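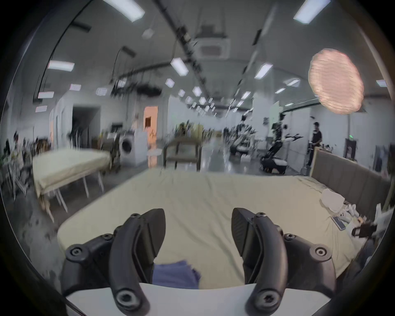 Marcelino Aguiar objected that folding had been treated for too long as the last step of washing, when in most homes it is the first step of storage. His remark, printed in the opening pages of *The Prado Household Survey*, is often repeated in writing on the subject, and the split it describes still runs through most manuals.

**Clothes folding** is the practice of doubling garments and household textiles over on themselves so that they take up less space and keep a regular shape. It is done by hand in most homes, by hand or with boards in shops, and by machine in large laundries.

## Terms

A *fold* is the place where the cloth turns back on itself. A *crease* is the line that stays in the cloth after it is opened. The two words are often used for each other in everyday speech. A *packet* is a finished garment folded to a set width, and the *face* of the packet is the side meant to be seen.

## Common methods

### Flat fold

The garment is laid face down, the sides are brought in toward the middle, and the length is halved or folded in thirds. Sleeves are turned back along the body. The flat fold is the usual one for shirts, T-shirts, and sweaters kept on shelves.
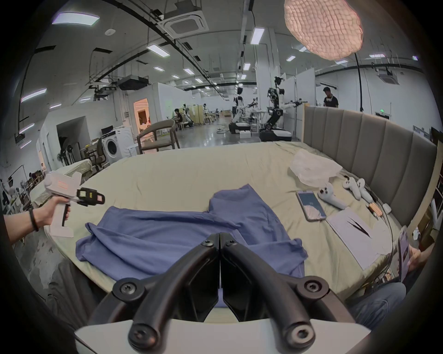 *A blue T-shirt on a bed.*

### Upright fold

A flat-folded garment is folded once or twice more until it is stiff enough to stand on its edge. It is used mostly in drawers, where each piece can be seen from above. Thin or slippery cloth tends to slump unless the row is packed fairly close.

### Rolling

Rolling leaves fewer sharp creases than folding and is common in luggage. A rolled garment usually needs a band, a pocket, or its neighbors to stay closed. Heavy knits make thick rolls and are more often folded flat.

## Surfaces

Folding needs a clear surface at least as wide as the garment. Tables allow the work to be done standing, at a steady height. Beds are lower and softer but larger, and are widely used for sheets and blankets.

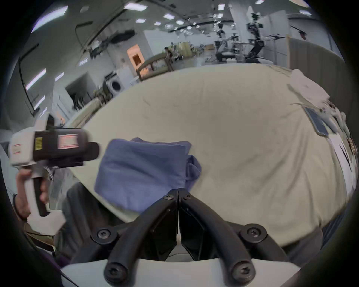
The Prado survey covered 312 households and asked each where folding was usually done. The bed was the most common answer, followed by the kitchen table. In 37 households the clothes were folded standing up, against the chest, with no surface used at all. The survey did not ask about ironing boards, an omission noted in later reviews.

## Folding boards

A folding board is a flat sheet of card or plastic used to give every packet the same width. The simplest kind is a plain rectangle laid on the back of the shirt and pulled out after the sides are turned in. Hinged boards have side panels that swing over and carry the cloth with them.

The Dornine board, sold by the shop supplier Urus, was made in a single size at first. A narrower version for children's clothing came later and was sold under the name Zisia. Both were stamped from one sheet, with the hinges cut as grooves. 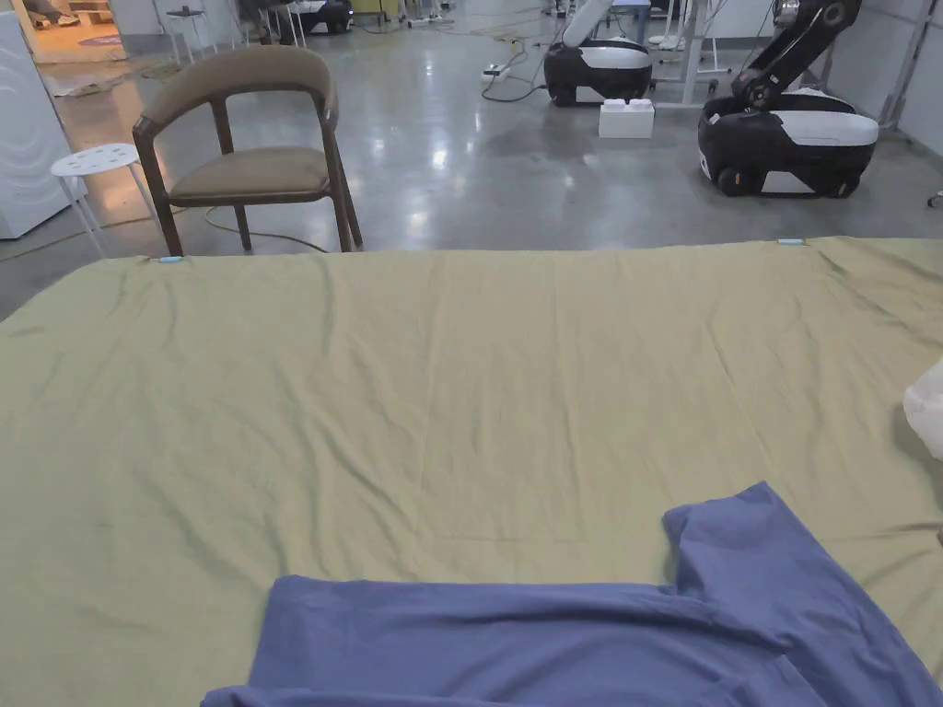

Shop use favors boards because shelves are divided into equal bays, and a packet wider than its bay will curl at the sides. Staff guides issued with the Dornine board gave a shelf depth of 465 millimeters and a limit of 19 shirts to a stack. Taller stacks were said to lean and to mark the lowest packets.

## Effects on cloth

Long storage under weight can set a crease, especially in cotton and linen. Wool recovers well when hung in moist air. Printed designs may crack or stick if folded face to face, so printed shirts are often folded with the design outward. Textiles kept for many years are usually refolded along new lines from time to time, or rolled on a tube with the outer side facing out.

## See also

- Ironing
- Linen closet
- Packing
- Clothes hanger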